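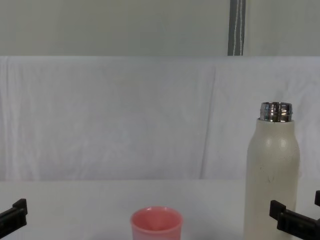
Sauvegardes : la restauration se teste aussi

Accueil > Lettre interne > Administration système > Décembre

Lecture : 3 min

Chers collègues, je sais bien que la fin d'année n'est pas le moment rêvé pour parler de sauvegardes, mais Birthe Kvaran me le réclame depuis l'automne et je lui devais bien ces quelques lignes (bonjour Birthe !).

Le mois dernier, en migrant le serveur de tickets Corkwood, nous avons voulu recharger l'export de nuit sur la machine de test. Les fichiers étaient bien là, les journaux au vert, et pourtant l'import s'arrêtait à la table 42 avec un message d'encodage assez obscur. Après une bonne matinée de recherches, Graham Holroyd a trouvé : l'export partait en latin1 alors que la base est en utf8mb4 depuis la dernière mise à jour. Il a suffi de préciser le jeu de caractères dans le script et de relancer, et les 2 999 tickets sont revenus avec tous leurs accents, quel soulagement !

Si vous gérez une instance Clonley ou Priseck, jetez donc un œil à l'option default-character-set de votre script, puis rechargez un export complet sur une base vide. Comptez 400 Mo d'espace libre. Le script corrigé est dans le dépôt commun, dossier « sauvegardes », et Graham répond volontiers aux questions, plutôt le matin.

Partages : 3 | Commentaires : 0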